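Gostden flat sheet, blue stripe
Rekell bedding range, item 1101
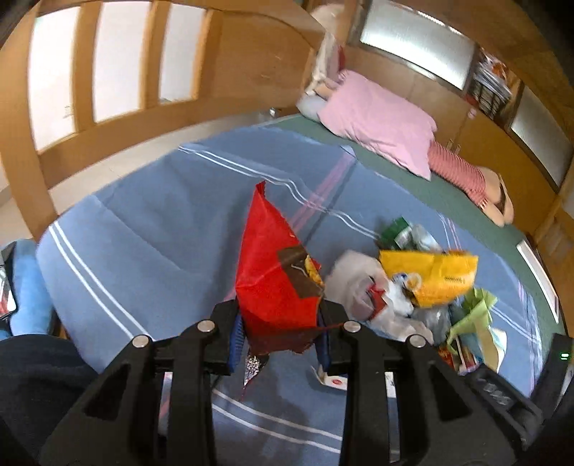 Blue striped sheet laid over a dark green mattress, with snack wrappers and other packets on top.

The Gostden is a plain flat sheet for single beds, bunks and day beds. It has no elastic and no fitted corners, so it can be used as an under-sheet, a top sheet or a cover thrown over a bare mattress during the day. It is sold on its own. Pillowcases are listed separately under item 619.

Pattern
The ground colour is blue, with white stripes set in pairs and pink lines between them. The pink is deliberately pale and looks faded next to the white. The design is dyed into the yarn, so it shows on both faces and the sheet can be turned over when one side is marked. Small differences in shade occur between batches. If you are ordering for a dormitory or a holiday let, order the full number at once and ask for a single batch.

Cloth
Plain-weave cotton, medium weight, hemmed on all four sides. The cloth is not treated with an easy-care finish. It creases in use and in storage, and it will ruck up on a smooth mattress cover unless the edges are tucked well under. On vinyl or coated mattresses we suggest the Plultel underlay, which grips the cloth from below.

Crumbs and packaging
Beds in shared rooms are used as seats and tables as often as they are slept in. Clear wrappers and cartons before stripping the bed, and check the folds for torn corners of foil-lined packets. Foil survives a wash and sheds small pieces onto everything else in the drum. Shake the sheet outdoors, then brush along the hems, where crumbs collect. Grease from crisps and similar foods should be treated with a little washing-up liquid and left for a few minutes before the main wash.

Washing
Wash warm with similar colours. Do not bleach — the pink lines lose their colour first. Line dry or tumble on a low setting. Iron slightly damp if a flat finish is wanted. Expect some shrinkage in the first wash; the cut size allows for it.

Supply
Packed in sets of 2, folded, in a paper band. Single sheets can be supplied as replacements for sets already bought. The mattress is not included.

Returns
Unwashed sheets can be returned in the original band. Faults in weaving or hemming are covered for 2 years, washed or not. Staining, bleach damage and tears are not covered.

Related items
Plultel non-slip underlay
Mühlbauer mattress cover, wipe-clean
Gostden pillowcase, item 619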